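Fekent 示教记录图集：手持夹爪与遥操作

首页 / 项目 / Fekent / 图集

这个图集收录 Fekent 项目示教阶段的工作情况。内容按任务编排，每项下面附一两段当时的记录，由操作员和整理数据的人共同写成。项目由 Vostbridge 发起，示教在 Were 的工作间完成，现场负责人是 Rehema Tanui。到 12 月为止，数据库里共有 2,224 段通过检查的示教，其中毛巾类 344 段。

示教有两种做法。一种是操作员直接拿着手持夹爪把任务做一遍，夹爪上的相机和位姿记录同时保存。另一种是坐在操作台前，用主手遥控从臂。桌面上的布料、餐具和收纳任务大多用前一种，插接、拧盖和需要持续用力的任务大多用后一种。两种数据分开存放，训练时再按比例混合。

文中的“段”指从夹爪离开起始位置到回到起始位置之间的一次完整操作。中途停下重来的不算一段，单独归到“中断”目录，不删除。

一、开工前

标定

每天第一件事是标定。操作员拿着夹爪对着标定板慢慢转一圈，先左手，后右手，顺序固定。标定误差超过限值就重做，连续三次不过，先擦镜头，再检查相机支架的螺丝。十次里有八九次是支架松了。

开合零点

夹爪全开、全闭各停两秒，软件据此记录开合范围。全闭时不要夹任何东西，也不要用力捏扳机，捏得太紧指面会轻微变形，零点就偏了。零点偏了之后，所有“夹住”的时刻在数据里都会晚一点，事后很难修。

时钟同步

两只夹爪同时使用时，要先对一次时间。做法是把两只夹爪靠在一起，同时闭合，听到一声响再分开。早期版本靠软件时间戳，左右手有时能差出好几帧，双手配合的任务基本没法用。改成这个办法以后没有再出现过大的偏差。

二、单手任务

摆餐具

叉子和勺子从收纳盒里取出，放到餐垫两侧。难点在取，不在放。几把勺子叠在一起时，夹爪要从柄端进去，先拨开，再夹。操作员刚来的时候习惯用另一只手帮忙拨，这种段落全部退回。另一只手只要进了画面，策略就会等着有人来帮它。

收杯子

杯子倒扣，放进托盘。夹杯壁和夹杯把两种方式都录，但一段里只用一种。Rehema Tanui 定的规矩是：开始前先说出打算怎么夹，录音会一起存下来，标注的人不用再猜。中途改主意的，按中断处理。

擦桌面

抹布在夹爪里，沿着桌子长边来回推。这项任务看起来最简单，退回率却排在前面。原因是压力。人手推抹布时会不自觉地往下压，夹爪也跟着压，指垫磨得很快，有时候整块抹布从指间滑出去。后来要求推的时候手腕放平，速度放慢，每推到一头停一下再回来。

抽屉

开抽屉、放东西、关抽屉，录成一段。抽屉的阻力有大有小，我们换过几种滑轨，让数据里的手感不要太一致。关抽屉允许用夹爪背面推，前提是推的时候夹爪闭合。有人喜欢用指尖顶，顶几次指垫就起边。

翻书页

试录过一批，没有继续。单层纸张用现在的指垫夹不稳，操作员要靠摩擦先把纸搓起来，每个人的搓法都不同，数据散得厉害。留作以后再做。

三、遥操作

坐姿

主手的高度要让前臂能搁在扶手上。每班 20 分钟换一次人，这一条没有商量。坐久了肩膀会抬起来，动作变小变快，回放时从臂抖得很明显。换下来的人去做标注，不要接着去录手持任务。

插接头

操作员看着两个屏幕，一个是从臂腕部的视角，一个是侧面的固定视角。新人只看腕部视角，到了最后一厘米就看不出深浅，容易顶歪。我们让他们先看着侧面视角练几天，再把两个视角一起打开。

拧瓶盖

拧的动作拆成小角度多次完成，每次松开、回位、再夹。主手可以一下子转很大角度，从臂转不了，到限位就停住，这时继续用力会触发保护。操作员说最不习惯的就是这个：手还能动，机械臂已经不动了。现在限位前会有提示音，音量调到旁边的人也能听见。

交接

从臂把物体递给对面的人，人接稳之后再松。松开的时机由操作员判断，没有自动规则。这部分数据不多，安全上的要求比其他任务都严，现场必须有一个人手放在急停上，不能兼做别的事。

延迟

网络延迟平时感觉不出来，到了下午会变长。有一个星期五下午录的段落整体动作偏慢，最初以为是操作员累了，查了日志才知道是交换机的问题。那批数据没有丢，加了标记，供后面做延迟对比用。

四、双手任务：毛巾

毛巾是这个项目里做得最细的一类，也是双手手持夹爪用得最多的任务。下面几条是操作员手册里没有写全、后来靠口头补充的内容。

选料

只用带毛圈的毛巾，不用薄抹布。毛圈布有厚度，好夹，麻烦在于它会挂指垫，松开以后布角还粘在夹爪上，要等它自己落下来或者轻轻抖一下。抖一下可以，用另一只夹爪去拨不行。毛巾每洗一次手感都会变，所以洗过的和没洗过的分袋放，袋子上写清楚。

找角

第一步是找到角。角压在下面时，先提起靠近的一边，让布自己展开，再去夹角。不要在桌上拖着找。拖出来的褶子每次都不一样，后面的步骤就跟着乱。

夹多少

指尖进布两厘米左右比较合适。夹得太浅，一拉就脱；夹得太深，放下时会带出一个鼓包，折线对不齐。很多新手夹得太深，因为怕掉。掉了可以重录，鼓包却经常混进合格段落里，要到标注时才发现。

提起与拉开

两只夹爪夹住以后先一起往上提，再往两边拉。顺序反了，布底会蹭着桌面走。提起的高度没有硬性规定，让下缘离开要折的那一层就行。拉开时两只手要有一只基本不动，另一只去找张力。两只手一起找，布会来回晃，晃的那几秒对训练没有用处。
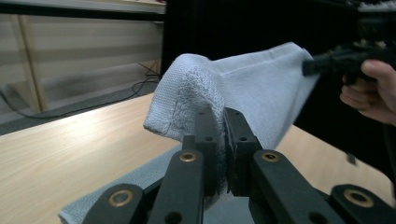 张力到了以后停半拍，再开始往下放。停这半拍有两个用处，一是让布静下来，二是给标注留一个清楚的分界。我们在标注里把双手任务切成“接近、夹取、提拉、放置、松开”几个阶段，提拉和放置之间的边界最难判断，有了停顿就好切得多。停得太久也不好，策略会学会发呆，Rehema Tanui 在复查时会把停顿过长的段落挑出来，交还给录的人看一遍。

放下

放的时候远端先落，近端跟着落，边对边。如果发现偏了，允许在松开之前平移一次，只能一次。反复调整的段落另存一个目录，标为“修正”，不进主训练集。这个目录后来意外地有用，Clostach 夹爪第二版的控制策略就是加了一部分修正段落以后，才学会在放歪时把布再挪一下。

抹平

最后一步用闭合的夹爪从中间往边上抹。力气要小，夹爪重量本身就够了。有几位操作员习惯抹好几遍，手册里没有限制，我们也没有统一，数据里两种都有。

叠放

折好的毛巾放到一边，接着叠下一条。叠到第三四条以后会出现新的问题：底下的毛巾被带歪。解决办法是放的时候从正上方下来，不要从侧面滑进去。从侧面滑进去是人叠衣服时很自然的动作，改起来需要几天。

五、夹爪与耗材

指垫

Clostach 夹爪的指垫是易耗件。毛巾任务磨得慢，擦桌面和抽屉磨得快。更换指垫之后必须重新做开合零点，换左手的也要把右手一起做。旧指垫不要扔，装袋写上任务名称，磨损的位置能看出操作员用力的习惯。

连杆与衬套

每周检查一次连杆有没有旷量。方法是闭合夹爪，用手轻轻左右推指尖，感觉到松动就停用，登记后换备件。不要自己加垫片。之前有一只夹爪加过垫片，开合变紧，操作员用了几天没有说，那几天的开合曲线明显和其他人不同。

手柄

手柄有两种尺寸，手小的人用短柄。用错尺寸不会影响数据格式，但会影响手腕角度，时间长了手也会疼。拿的时候拇指放在上面，其余手指在下面托住，不要整只手攥紧。

线缆

线从手腕外侧走，留出余量，地上的部分靠墙放。双手任务时两根线容易绞在一起，每录完一组就理一次。如果线碰到布，那一段作废。

六、录制之后

检查

录完当天要检查。先由程序筛一遍，丢帧、位姿跳变、时长异常的会自动标出来，其余的由人快进看。看的人不能是录的人。检查的速度比录制快不少，但人很容易走神，所以规定每次看 20 段就换一项工作。

退回

退回的段落会写明原因，用固定的几个词：脱夹、入镜、碰线、顺序错、停顿长、其他。选“其他”的必须补一句话。早先没有这个要求，“其他”越积越多，到最后谁也说不清里面是什么。

回放

每个任务会挑一小部分示教在双臂平台上回放。手持夹爪录下来的轨迹有一些是机械臂做不到的，多半是手腕翻得太过，或者两只手靠得太近。回放做不到的不一定要删，但要让操作员看到，下次录的时候心里有数。毛巾任务里最常见的是提拉时两臂肘部互相靠近，后来把桌子往前挪了一点，情况好了很多。

给新操作员

前两天只看和标注，不录。第三天开始录摆餐具，合格以后再录抽屉，毛巾放在最后。跳过前面直接学毛巾的人，单手动作往往不干净，到双手时问题更多。动作不求快，自己平时怎么叠毛巾可以先放到一边，按手册的顺序来，熟了以后再慢慢恢复自己的节奏。节奏有个人差别没有关系，我们也需要这种差别。

图集说明

各条记录写于不同时间，手册改版以后有些做法已经调整，文字未一一修改。指垫和手柄的规格以现场张贴的表格为准。

需要原始数据的合作方请先与 Vostbridge 的项目联系人确认权限，再向 Were 工作间提交任务名称和所需阶段。毛巾类的“修正”目录和“中断”目录需要单独申请。

上一组：Fekent 工作间布置
下一组：Clostach 夹爪装配与更换

返回项目首页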